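Intro to Practical Robotics
Handout 5: House rules for shared two-arm cells
Posted 2020-05-27
Reading time: one coffee

Hi everybody! A few of you asked me to write down the stuff I rattled off at the end of the last lecture, so this is my cleaned-up version. It covers how we work at a two-arm cell, what we log, and where the limits in the Cinetti course manual come from. If you missed the February session on homing and joint limits, read handout 4 first, or half of this won't make much sense.

1. Before you power anything

I'm going to sound like your grandmother for a minute. Walk up to the cell with your hands in your pockets and just look at it. Look at the cables first. A cable that was fine with the arm folded can be stretched tight with the arm reaching out, and the only way to find out safely is to move each joint slowly through its range and watch. I like a generous loop near the wrist and a tie further back on the forearm. Some people hate the look of big loops. I've replaced enough connectors to stop caring about looks!

Then look at what's on the table. The rule in our lab is that only the items on your task sheet go in the workspace. Your own phone does not go in there, your coffee really does not go in there, and the screwdriver you were just using goes back on its hook.

The running task for this unit is the phone and case set (task sheet Savora), so that's what I'll be talking about the whole way through.

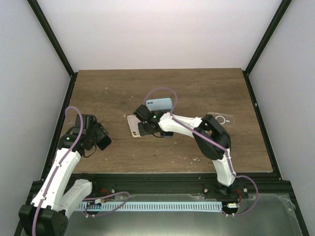 Fig. 1. Both arms over the table with the phones. Note the cable loops above the grippers.

Two arms sharing one table is where most of the rules come from. With one arm you worry about the table and the person. With two you also worry about each arm hitting the other one, and the middle of the table is where both of them want to be. So:

- Decide who owns the middle before you start, and write it on the sheet.
- The arm that isn't working parks on its own side. Parked means parked, with the motion command finished.
- If both arms have to meet for a handover, run it at the slow setting first. Every time, even if you ran it yesterday.
- Never reach between the arms while the motors are enabled. Stop, disable, then reach.

That last one is the only rule I'll throw you out of the lab for. I mean it kindly.

2. Speed and force

The course limit for tool speed is 70 millimeters per second while you're learning a task. I know, it feels like watching paint dry (people complain about this every single term). You can ask for more once your group has signed off the full checklist, and I'll usually say yes. The limit is our own house number and you won't find it in any published standard, so please don't quote it in your report as if it came from one.

On force, start low on the gripper and creep up. Phones are smooth and stiff, cases are bendy, and the setting that holds one nicely can squash or drop the other. Write down a separate setting for each object. "Same as before" is not a setting!

3. Coming down on flat things

This is the part I get the most questions about. Flat objects on a flat table leave you very little room for error in height. If you come down too far, the fingertips push into the wood. If you stop too high, they close on air. What I want to see in your program is an approach in two steps: a fast-ish move to a point well above the object, then a pause, then a slow straight descent.

The pause is where you check the wrist view. Check which way the object is turned, which side of it is up, and where its edges are compared with your fingertips. A case lying open side up gives you a rim you may be able to use. Turn it over and you've got a completely different grasp problem, so those go down as two separate entries in your log.
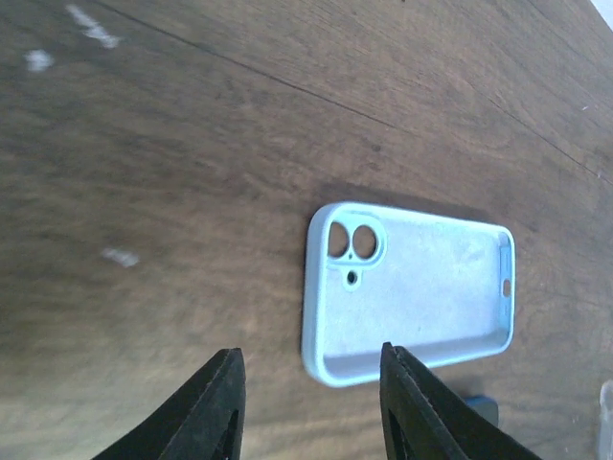 Fig. 2. Wrist view of the blue case, open side up, fingers apart.

Have a look at the right fingertip in Fig. 2 and how it overlaps the bottom rim in the view. Is it above the rim, or touching it? From one picture I couldn't tell you, and neither could you. Overlap in a camera view says very little about height, so use the arm's reported position as well, and if the two disagree, stop and re-check your table height before you do anything clever.

Neighbors matter too. When there's a second object close to a finger, think about where that finger goes when the gripper opens as well as when it closes. Most of the bumps I see in student runs happen on opening.

4. Logging

One line per attempt, good or bad. Last year's groups logged 572 attempts between them and 434 had every field filled in, which is better than the year before but still makes me a bit sad. The fields are on the Wiriya form: object, which side up, which arm, gripper setting, result, and a note. The note can be short. "Slipped at lift" is a great note. "Bad" is not.

Please log the failed ones. I don't grade on success rate, I grade on whether I can follow what you did.

5. Leaving the cell

Park both arms, disable, power down, then clear the table. Count the objects back into the Tatoletti box and check them against the sheet. Wipe the table if it needs it, and write any new damage in the book by the door, including the embarrassing kind.

For next time: bring your filled-in sheet with the middle-of-the-table question answered, plus one two-step approach written out in plain words. No code yet, please.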